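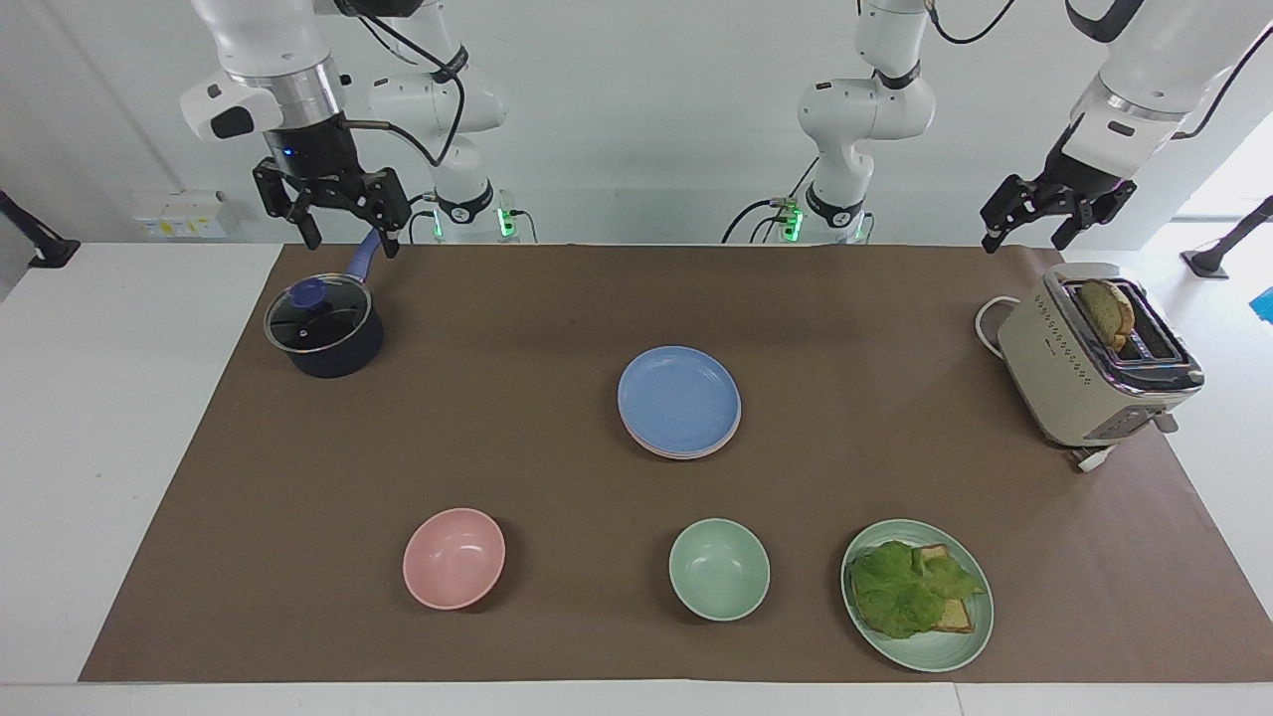

By Kristýna Bartoš
Britside Tenants' Newsletter | 4 min read

The shared kitchen on the ground floor of Britside House reopens in August with a new booking system, new storage rules and a proper place for the toaster. The changes follow a survey of residents in the spring. Most of the people who answered wanted the kitchen kept open, and most of them also had a complaint about it.

The complaints were mostly about food left behind. The refrigerator was cleared out in June by Radek Oravec, who manages the building, and he filled 3 trash bags. Much of what he threw out had no name or date on it. Under the new rules, anything in the refrigerator needs both. Labels and a marker are in the top drawer to the left of the sink. Unlabeled food will be thrown out when the kitchen is cleaned, and it won't be held for anyone to claim.

Dry goods can stay in the tall cabinet if they are in closed containers. Flour, rice and cereal in open bags brought in pantry moths last fall, and it took until January to get rid of them. If you don't have a container, there are spare jars on the bottom shelf. Take one and bring it back washed when you move out or stop using it.

Booking

The kitchen can be used without booking for anything short, such as making toast or heating soup. For longer cooking, or for a meal with guests, please book a slot. Slots are 3 hours long and include cleanup time. The sheet hangs inside the door. Write your name and apartment number, and cross the slot out if your plans change. Several residents said they had walked down with bags of groceries to find the room booked and the lights off.

Evening slots end at 10 p.m. The apartments directly above the kitchen can hear pans and chairs through the floor, and Roy Fothergill, who lives in one of them, has asked that the exhaust fan be switched off by then too.

Dishes and small appliances

Plates, bowls and pots that belong to the kitchen go back in the lower cabinets after washing. Please don't take them up to your apartment. The dish count was very low by the end of winter, and a box left in the lobby for returns brought back a good many plates and one casserole lid that fits nothing we own. The box will stay in the lobby through the end of August.

The toaster now lives on the counter by the window. Empty the crumb tray after you use it. The smoke alarm in the kitchen is connected to the hallway alarms, and burned crumbs set it off twice in May. If it goes off and there is no fire, open the window and call the office. Don't take the alarm off the ceiling.

The old microwave was beyond repair and has been recycled. A replacement has been ordered and should be in place before the reopening. The kettle stays. Eduard Vaněk has offered to descale it, and asks that people stop leaving water in it overnight.

Costs

The kitchen fund stands at $612. Most of it came from the yard sale. The money will go toward a second dish rack, a set of cutting boards and a new seal for the refrigerator door, which has been letting cold air out at the bottom corner. There is no charge to residents for using the kitchen, and the new booking system doesn't change that. Anyone booking for an outside group should speak to the office first, as a cleaning deposit applies.

Cooking evenings

Ridwan Mangundap will run the monthly cooking evening again once the kitchen is open. The first one will be simple: a pot of lentil soup, flatbread and a salad. Bring an apron and a container if you want to take some home. Tell Ridwan about any allergies when you sign up. The sign-up sheet will be next to the booking sheet.

Questions about the kitchen can go to the building office or in the mail slot at apartment 61.

Related items
Laundry room hours for the summer
Bike storage: tags needed by the end of August
Yard sale report and thanks
Hallway painting, floors two and three

Contact the office | © Britside Tenants' Newsletter | Back to top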